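3. The build at Prustside

3.1 Putting the bench together

We wanted the whole thing to live in a shared workshop, so the first rule was that it had to go up and come down without upsetting anyone's half-finished bookcase. The arm is bolted to a plate on slotted aluminium rail, and the table sits on more of the same. I can't recommend the stuff enough - you slacken a bolt, shove, tighten, and your afternoon is saved! Our control code (we call it Kudetti, and it lives in one rather long script) only knows where the table is because we tell it, so every shove means teaching the corner points again. That takes 30 minutes if the kettle stays off.

3.2 Things with handles

The task is plain kitchen work: pick up a piece of drinkware near a white wire rack, with a two-finger gripper, on a very shiny striped table. I picked clear pieces on purpose, and I've regretted it a fair few times since. Our depth readings go to pieces on see-through walls, and the polished top throws reflections back as well. Fig. 1 shows the two shapes we fretted over most, the pitcher and the mug.

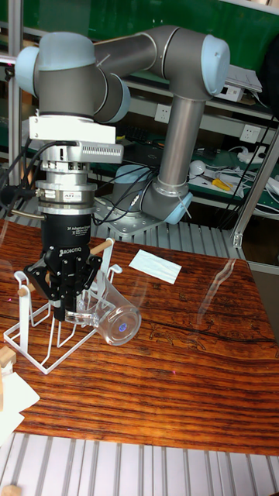
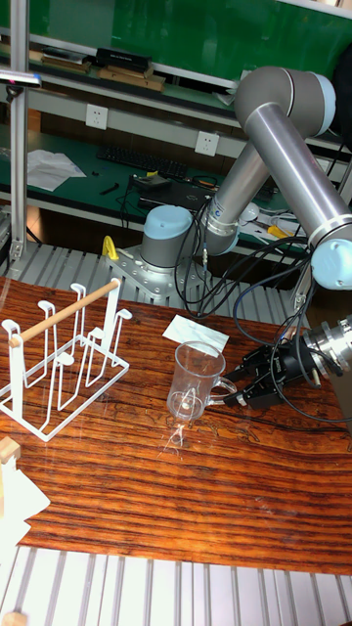 Fig. 1. Handled drinkware at the Prustside bench: clear pitcher (first), glass mug (second).

Kemeys, the workshop across the river, read an early draft and wrote back that we were making life hard for ourselves: stick a bit of matt tape on each handle, they said, and half the trouble goes away. Fair enough, and I did try it in August. The tape helped the depth readings a lot, but then we were really testing tape, so it came off again and every run reported below is with bare handles.

What we did keep was a slower last stretch. The fingers come in at full speed until they are 5 cm from the handle, then creep. Over 1000 logged runs this cost us more patience than I'd like to admit, but it spared the glassware. The other 135 of our 1135 runs used the older Fukum planner, without the creep, and I've put those in a table of their own in section 4.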